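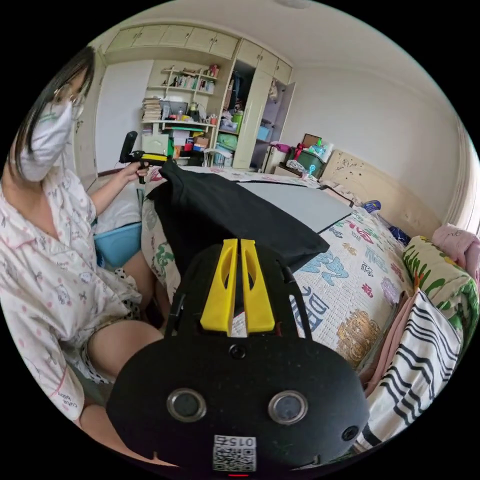
Paired hand-held grippers, one holding black cloth above a bed.

Solline reports cloth-handling method learned at home

Solline has trained a folding policy on 566 demonstrations made with hand-held grippers in ordinary bedrooms. Six were discarded – timing faults – leaving 560.

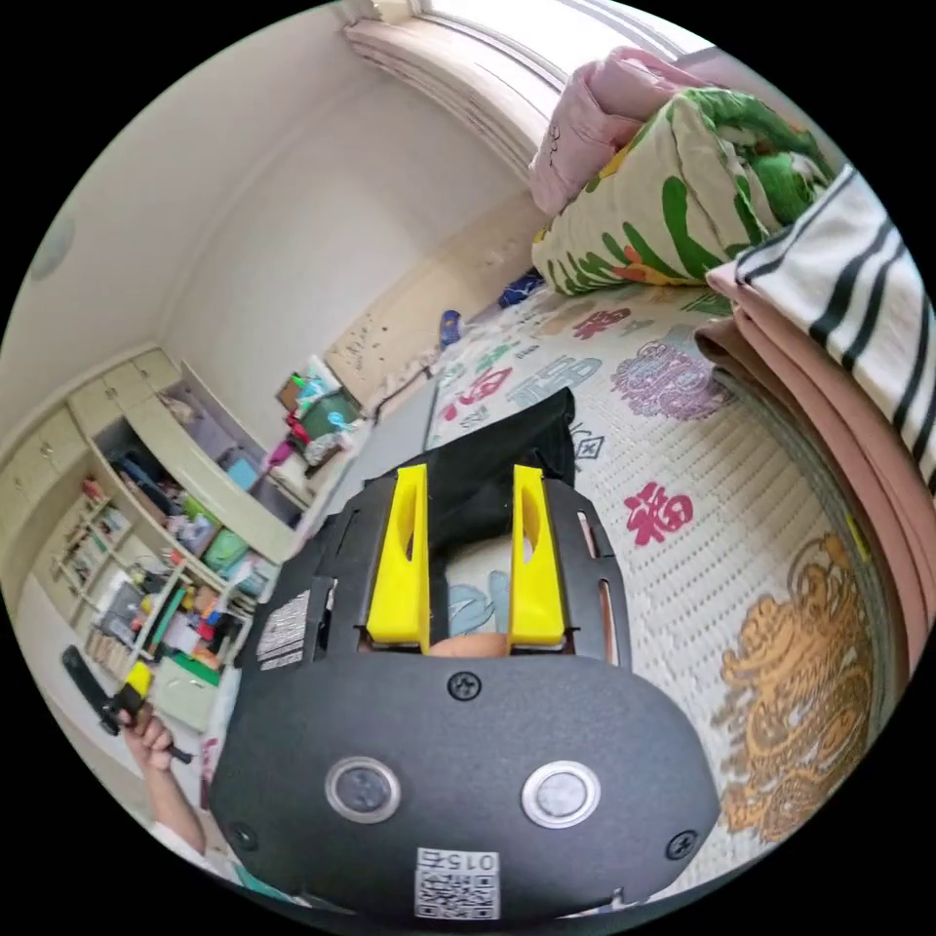
Method

Each demonstration pairs left and right tools. Mahawong, the firm's alignment code, merges both streams before training.

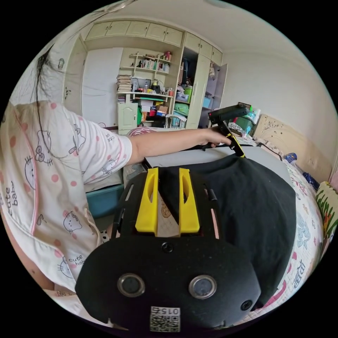

Page last changed: February

"Large dark fabric remains the hardest case," said Ratree Nuchit, lead author. Tests at Firamside covered 4 fabric types. Contact: Eltton press desk.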